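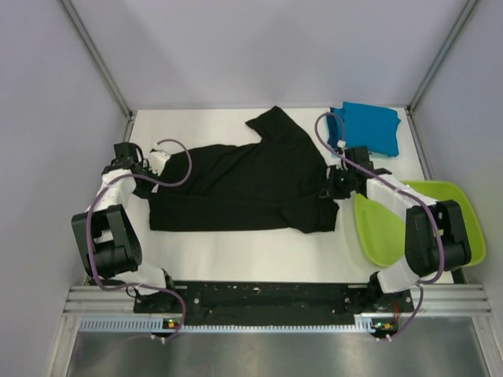
Análises > Automação > Braços duplos

Pririer Windix: dobra bem, mas a garra esquerda falhou duas vezes

Por Montserrat Camacho

Comprámos a célula Windix em março para dobrar roupa na lavandaria. Com toalhas e peças claras não tenho queixas. O problema apareceu com a roupa preta.

À segunda semana, a garra esquerda fechou sobre duas camadas em vez de uma e o braço continuou a puxar. Não houve alarme. A costura cedeu antes de o controlador parar, e o registo mostrava apenas o código 2325, que o manual descreve como "aviso de percurso". Repetiu-se dias depois, também com uma peça preta e grande, com pregas junto à ponta.

A assistência da Tapia baixou a força de fecho para 70 % e atualizou o programa. Desde então, mais de 4000 ciclos sem rasgões, mas a dobra ficou mais lenta e às vezes a peça escorrega.

Outro ponto a rever: os tubos roxos acompanham os braços por fora e fazem laçadas junto às garras. Pedi abraçadeiras à Trastard e ainda não chegaram.

Prós: mesa ampla, mangas fáceis de trocar.
Contras: deteção de esforço fraca, manual pobre em códigos de erro.

Nota: 3 em 5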